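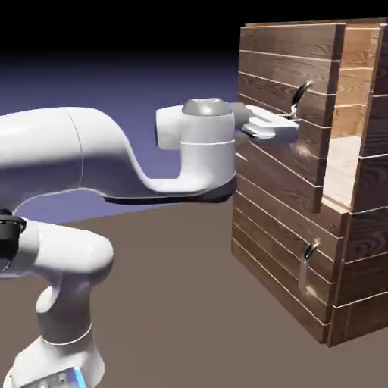 I have been promising Yetunde Effiong a write-up of the drawer work for a good while now, so I'm sitting down with a pot of tea to finally do it. Fair warning, I ramble.

For anyone new, Ginon is the little planner I've been building on evenings and weekends. It takes a guess at where a handle is, picks an approach direction, and then works out a path for the arm that ends in a straight slide with the fingers open. The straight slide was the easy bit. The guess has eaten most of my spring!

My old handle detector leaned on depth, and it did fine on everything painted or matte. Then I gave the simulated cabinet curved metal pulls and a proper reflective material, and the wrist camera started seeing the room in them. Patches of sky color, patches of wood, bits of the gripper. The detector would happily lock onto a reflection and slide its estimate along with the hand, so the target drifted as we came closer. You can imagine how that went.
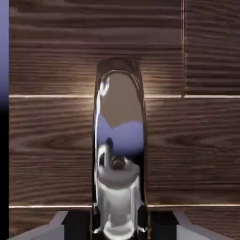 Wrist view, with a finger on each side of the chrome and the gripper reflected in it.

Tarmo Rätsep suggested I stop trusting anything inside the outline and fit only the rim against the panels behind it. I grumbled, because it meant throwing out code I was fond of, but I tried it over a long weekend and he was right. I also stopped updating the estimate for the last stretch of the approach. Once the fingers are close, the planner commits to what it has.

I ran 194 starts with the old detector and the same 194 with the new one, random arm poses, same cabinet. The old one ended with the handle between the fingers in 81 of them. I'm still going through the logs for the new one - my success check had a bug in it and was counting a finger resting on the wood as a grasp - so I'll hold off on that number until I've rerun everything.

Next up is the pull itself, where the wrist has to give a little sideways or the drawer binds. Yetunde has a compliance controller she wants me to try, and I've got 20 open notes in the Ginon tracker to tidy before I can plug it in.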